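최종 수정: 2024년 6월 29일 토요일
공유 95 · 댓글 7

손목 케이블 때문에 그리퍼가 명령을 놓친 건을 정리해서 올린다. 길어서 나눠 쓴다. 비슷한 구성으로 팔을 돌리는 사람에게 필요한 부분만 읽어도 된다.

작업 셀 이름은 Warkum이다. 로봇 팔 하나, 흰 상판, 벽지 붙인 칸막이. 그리퍼는 Hokness 제품이고 제어기는 Valtonen이다. 집기 동작을 모으는 Cekeo 작업에 쓰고 있다. 포장재처럼 구겨지고 휘는 물건을 주로 다룬다.

증상부터. 손가락을 벌리라는 명령이 나갔는데 그리퍼가 벌어지지 않았다. 팔은 정상으로 움직였다. 화면에는 오류가 뜨지 않았고, 상태 표시는 계속 "준비됨"이었다.

이 조합이 위험하다. 팔도 그리퍼도 멈추면 사람이 바로 알아챈다. 팔만 움직이고 그리퍼가 마지막 상태를 붙들고 있으면, 조작자는 자기가 버튼을 잘못 눌렀다고 생각한다. 나도 그렇게 생각하고 다시 눌렀다.

다시 누른 명령은 버려지지 않고 대기열에 쌓였다. 통신이 돌아오자 쌓인 것이 한꺼번에 실행됐다. 손가락이 벌어졌다 닫혔다를 연달아 반복했다. 그때 내 손은 상판 위에 있었다. 걸린 종이를 빼려던 참이었다.

다치지는 않았다. 손등을 스친 정도다. 다만 보호 정지를 누르지 않은 상태에서 손을 넣은 것은 내 잘못이고, 사고 기록에도 그렇게 적었다.

통신이 끊겨 있던 시간은 로그로 4초였다. 글로 쓰면 짧은데 조작 중에는 꽤 길다. 버튼을 여러 번 누르고, 화면을 보고, 손을 뻗기에 충분한 시간이다.

처음에는 소프트웨어를 의심했다. 전날 Valtonen 제어기 설정을 바꿨기 때문이다. 이전 설정으로 되돌리고 같은 동작을 시켜 봤는데 또 났다. 반나절을 여기에 썼다.

다음은 전원. 그리퍼 쪽 전압을 재면서 돌렸다. 끊기는 순간에도 전압은 그대로였다. 그래서 상태 표시등이 꺼지지 않았던 것이다. 전원선은 멀쩡하고 신호선만 떨어졌다.

세 번째로 자세를 봤다. 로그에서 끊긴 시점의 손목 각도만 뽑아 보니 전부 한쪽에 몰려 있었다. 손목을 한 방향으로 70도쯤 돌렸을 때부터 나온다. 반대 방향으로는 아무리 돌려도 안 났다.

팔을 그 자세로 세워 놓고, 정지 상태를 확인한 뒤 케이블을 손가락으로 조금씩 밀어 봤다. 커넥터 근처에서 살짝 당기면 끊기고 놓으면 붙는다. 재현이 됐다. 여기서부터는 빨랐다.

커넥터를 열어 보니 신호선 한 가닥의 피복이 눌려 있고 단자 쪽이 헐거웠다. 손목이 돌 때마다 케이블 고리가 끌려가면서 그 힘이 단자에 바로 걸린 것으로 본다. 고정 클램프가 있기는 한데 커넥터에서 너무 멀었다.

클램프 위치를 정한 것도 나다. 지난 10월에 손목 카메라를 옮겨 달면서 케이블을 다시 돌렸고, 간섭을 피하려고 고리를 크게 잡았다. 그때는 팔을 한 바퀴 돌려 보고 걸리는 데가 없으니 됐다고 판단했다. 한쪽으로 끝까지 돌린 채 누르는 동작은 시험하지 않았다.

여유를 많이 주면 안전할 것 같지만 고리가 크면 다른 문제가 생긴다. 흔들리고, 물건에 닿고, 카메라 시야를 가린다. 너무 짧으면 당겨진다. 길이보다 어디를 잡아 주느냐가 더 큰 문제였다.

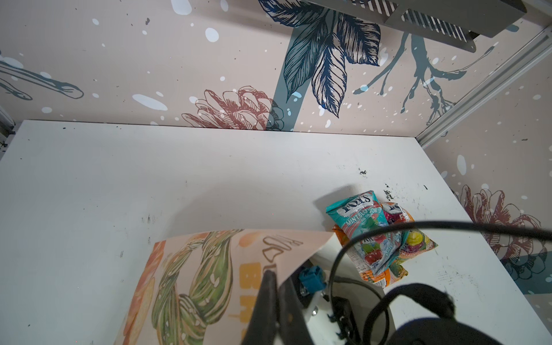 통권 7호, 4쪽

굵은 검은 케이블이 그리퍼 오른쪽 아래에서 올라와 크게 휘고, 흰 장착판 옆으로 다시 내려온다. 사탕 봉지 앞을 그대로 지나간다. 평소 작업 때도 이 정도 크기의 고리가 시야에 들어와 있었는데, 늘 보던 것이라 문제로 보지 않았다.

왼쪽에 말려 올라온 인쇄물은 음식 그림이 있는 얇은 종이류다. 그리퍼 손가락이 말린 가장자리에 닿아 누르고 있다. 이런 접촉 자세에서 벌림 명령이 안 먹으면 물건을 계속 밀게 된다. 종이라면 구겨지고 끝나지만, 딱딱한 물건이면 손가락이나 손목에 힘이 실린다.

봉지류는 또 다르다. FOX'S 사탕 봉지처럼 번들거리고 구겨지는 포장은 카메라로 봐서는 제대로 물렸는지 판단하기 어렵다. 조작자가 상태 표시에 더 기대게 되는데, 이번에는 그 표시가 틀렸다.

고친 내용을 적는다. 먼저 케이블. 신호선은 단자째 교체했다. 클램프를 커넥터 바로 옆으로 옮겨서 당기는 힘이 단자에 걸리기 전에 클램프에서 받게 했다. 고리는 줄였다.

제어 쪽. 그리퍼 응답이 없으면 상태 표시가 "응답 없음"으로 바뀌고 팔도 같이 멈춘다. 전에는 전원만 들어와 있으면 "준비됨"이었다. 전원과 통신을 한 표시로 묶은 것이 애초에 잘못된 설계였다.

대기열도 바꿨다. 통신이 끊긴 동안 들어온 그리퍼 명령은 전부 버린다. 다시 연결돼도 스스로 움직이지 않고, 조작자가 재개를 눌러야 새 명령을 받는다. 이번 건에서 제일 급한 수정이 이것이었다.

작업 절차. 상판 위로 손을 넣기 전에 보호 정지. 물건이 걸렸을 때도, 팔이 멈춰 있는 것처럼 보일 때도 똑같다. 원래 있던 규칙인데 물건 바꿀 때만 지키고 걸린 것 뺄 때는 안 지켰다. 문구를 "물건 교체 시"에서 "손을 넣을 때"로 고쳤다.

점검표에 항목을 추가했다. 손목을 양쪽 끝까지 돌린 상태에서 그리퍼를 열고 닫는다. 중앙 자세에서만 하는 개폐 시험으로는 이번 고장을 못 잡는다.

수정 후에는 문제의 각도를 포함해서 반복 시험을 돌렸고, 통신 끊김은 나오지 않았다. 그렇다고 다 끝났다고 보지는 않는다. 헐거워지는 데 몇 달이 걸린 고장이라 하루 이틀 시험으로는 알 수 없다. 당분간 매주 커넥터를 열어 본다.

모아 둔 데이터도 문제다. 끊김이 있던 구간에는 명령값과 실제 손가락 위치가 어긋나 있다. 벌리라고 했는데 안 벌어진 기록이 정상 동작처럼 들어가 있다는 뜻이다. Cekeo 쪽 기록에서 응답 시각이 비는 구간을 찾아 빼는 중이다.

댓글에 나온 질문 몇 개에 답한다. 그리퍼 자체 결함이냐는 질문. 아니다. Hokness 그리퍼는 뜯어 봐도 이상이 없었고 같은 것을 계속 쓰고 있다. 배선은 우리가 했다.

비상정지를 눌렀으면 그리퍼도 멈췄느냐는 질문. 멈춘다. 비상정지는 통신선이 아니라 별도 회로로 전원을 끊는다. 이후에 통신선을 뽑아 놓고 확인했다. 다만 물건을 쥔 상태에서 전원을 끊으면 손가락이 그 자리에 남으니, 끼인 것을 빼는 방법은 따로 정해 둬야 한다.

무선으로 바꾸면 되지 않느냐는 의견도 있었다. 당기는 문제는 없어지는데 끊김은 남는다. 끊겼을 때 어떻게 멈출지를 먼저 정해 놓지 않으면 같은 일이 난다.

남은 일은 카메라 케이블이다. 같은 경로로 돌아가고 같은 시기에 작업했다. 아직 증상은 없지만 클램프 위치가 똑같이 멀어서 다음 정비 때 같이 옮긴다. 옮긴 뒤 결과는 이 글에 이어서 올린다.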